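What Happens When One Company Buys Another?

Companies can be bought and sold, just like bikes or houses. When one company buys another, it is called an acquisition. When two companies agree to join and become a single company, it is called a merger. Grown-ups in business often say "mergers and acquisitions," or M&A for short.

Let's follow two companies to see how it works. Vonura sells phone and internet service to offices. Sanna does the same job in a different part of the country. Vonura wants more customers, and Sanna already has them. Vonura decides to buy Sanna.

Step 1: Agreeing on a price

A company does not have a price tag. The buyer has to work out what it is worth. Vonura looks at how much money Sanna earns, how much it owes, and what it owns. Things a company owns are called assets. Buildings, vans, computers and cables are all assets. So is the company's name, if people know it and trust it.

Checking all of this is called due diligence. It took Vonura 13 weeks.

Step 2: Asking permission

Most companies are owned by shareholders. A share is a small piece of a company. Sanna's shareholders had to vote on the sale, and more than half of the votes had to say yes.

In a large deal, the government may check it too. If one company bought all the others, customers would have no choice about where to shop, and prices could go up. Rules about this are called competition rules or antitrust rules.

Step 3: Closing

The day the money is paid and the ownership changes is called the closing. After the closing, Vonura is the parent company and Sanna is a subsidiary. A subsidiary is a company that is owned by another company. 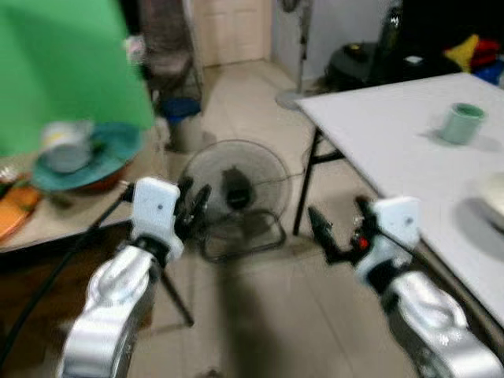 Two robotic arms with black grippers.

Step 4: Putting the two together

This step is called integration, and it is usually the longest. Before the deal, each company had its own email system, its own way of sending bills and its own boss. Vonura and Sanna had 26 offices between them, and 3 of those were in the same town. One of the three stayed open and the other two closed.

Some jobs change during integration. Two companies have two chief executives, but the joined company needs one. The other person may take a different job or leave. Other workers may get a new manager, a new desk or new tasks. If a job is no longer needed, the company may have to pay the worker some money when the job ends. This is called severance.

Names can change as well. Vonura kept the Sanna name until July, so that customers had time to get used to the news. After that, all bills and vans said Vonura.

Does it always work?

No. Sometimes the computer systems do not fit together, or customers move to another company. Sometimes the buyer pays too much. A parent company can sell a subsidiary again later if it does not want to keep it.

Words to know

Acquisition: one company buying another.
Asset: something a company owns.
Integration: joining two companies' work and systems.
Merger: two companies becoming one.
Severance: money paid to a worker whose job ends.
Shareholder: a person who owns part of a company.
Subsidiary: a company owned by another company.

We use cookies to remember your settings and to see which pages are read most. By using this site you agree to our cookie policy. Accept | Manage settings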